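Filed under: Shop Floor Visits / Clothing & Print

The invitation from Rarnari promised "a full look behind the label," and I have been on enough of these tours to know what that usually means. You get coffee, a video, a walk past the clean machines and a discount code. The open day on February 6, 2024 had all four, though I'll admit the middle part was better than I expected.

Rarnari prints and finishes sweatshirts for clubs, schools and small companies. The plant is in Flerden, out past the freight yard, and the parking lot was already full when I got there. We were split into groups of 12 and handed earplugs that the loud part of the building did need.

The first stop was the fabric store. The guide was keen on the new cotton blend, called Zaka, which is supposed to hold its shape through 480 washes. I asked who had washed a sweatshirt 480 times. The answer was that a machine had, under test conditions, and that the report could be sent to me. I left my address. As of this writing I have no report.

Printing was the good part. The presses are run by people who plainly know them well, and one operator let us feel the difference between a transfer that had been pressed long enough and one pulled early. The early one cracked when he stretched it. That told me more than the video did. He also said small logos cause more trouble than big ones, which nobody in the sales office had mentioned.

Then came the sustainability wall. It is a real wall, painted green, with a figure on it saying waste is down 41 percent. Down from what, and since when, the wall doesn't say. The guide thought it might be compared with the old building. I wrote that down with a question mark next to it.

Lunch was fine. The order desk, which we saw after, was less so. The minimum run is advertised as two pieces, but the price at two is so high that I doubt many people go through with it. The woman at the desk agreed that most customers order a lot more. Delivery is through Tabrizi, a carrier I have had mixed luck with - one box early, one box left in the rain.

Would I order from them? Maybe a small batch, if the print quality I saw is what actually ships. I'd want a sample first, and I'd wash it at home in my own machine, hot, with the towels. The next open day is in May, and by then somebody may have found out what the 41 percent refers to.

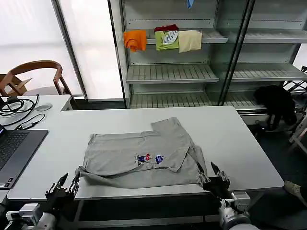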